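Household Tidying Demonstrations: Progress Report to Lumness
Reporting period: second quarter, ending June
Prepared by Haruna Ogura, data collection lead, Higuchi

1. Summary

Collection under work package 2 is on schedule. The target for the period was 100 accepted demonstrations of soft-object handling. We recorded 202 episodes and accepted 131 after review. The surplus will be carried into the next period, where the objects are harder and we expect a lower acceptance rate. Two items need a decision from Lumness and are set out in section 6.

2. Collection set-up

All episodes were gathered by teleoperation. The operator drives the arm with a hand controller and watches the wrist view on a monitor, with no direct line of sight to the workspace. This was a change from the first quarter, when operators could look over at the arm. Policies trained on the earlier data had learned motions that depended on information the wrist camera did not contain, most obviously when reaching behind an object. Removing the direct view made operators slower at first. Median episode length rose from 19 to 27 seconds and came back down to 22 by the end of May.

Recording is handled by Patis, our in-house logging tool. It stores the wrist video, joint positions, gripper opening and the operator's commands against a single clock. A fault in Patis caused the gripper channel to lag the video by several samples in the early sessions. Ayane Hayashi traced it to a buffering setting and corrected it in April. Affected episodes were realigned where possible and discarded otherwise.

3. Objects and tasks

The soft-object set consists of plush toys, folded cloths and small cushions. Plush toys have taken up most of the operators' time this quarter. They compress under the fingers, so the gripper opening at contact varies a good deal between episodes with the same toy, and a fixed closing threshold of the kind used for rigid objects gives poor labels. We now mark contact from the operator's command together with the video, and leave the width as recorded.
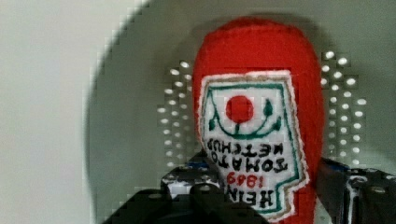 Upright toys with a tapered shape are the most awkward group. If the fingers close high on the body the toy tends to tip or slide out, and if they close low the wrist view fills with fabric and the operator loses the surroundings. Our current instruction is to approach low, pause before closing, and accept that part of the background will be hidden. Episodes collected this way were accepted at a noticeably higher rate than those where the operator was left to choose the height.

Embroidered labels and other strong markings are kept on the toys. We considered covering them, on the grounds that the model might tie a grasp to a logo. Homes contain branded objects, however, and the better remedy is to vary the orientation so that the marking does not predict where the fingers should go. The operator sheet now asks for a different facing at each reset, including inverted ones.

4. Review and acceptance

Each episode is checked by a reviewer other than its operator. Of the 71 rejected, 38 contained a failed grasp with no recovery, 21 had timing faults from the Patis problem, and 12 were stopped early. Failed grasps followed by a successful second attempt are accepted and tagged. There are 17 of these in the accepted set and we would like more, as the Huka baseline currently does nothing useful after a miss.

Reviewer agreement was measured on a shared sample in May. Most disagreements concerned whether a slow release counted as a completed placement. The wording has been tightened — the object must be at rest and both fingers clear before the episode ends.

5. Interim training result

A first Huka policy was trained on the accepted episodes available at the start of June. It completed 23 of 40 trials on toys seen in training and 9 of 40 on unseen toys. The gap is larger than we would like. Variety of objects appears to be the limit at present, and further repeats with the same toys are unlikely to close it.

6. Decisions requested

a) Approval to move the unspent travel allocation to the object budget, so that the plush set can be enlarged before the next round.

b) Confirmation that tagged recovery episodes may count towards the deliverable total. The present agreement refers only to "successful demonstrations" and does not say whether a second attempt qualifies.

7. Next period

Folded cloths will start in July, using the same operators. Ayane Hayashi will add a live check on the gripper channel to Patis before then, and the updated operator sheet will be sent to Lumness with the July data.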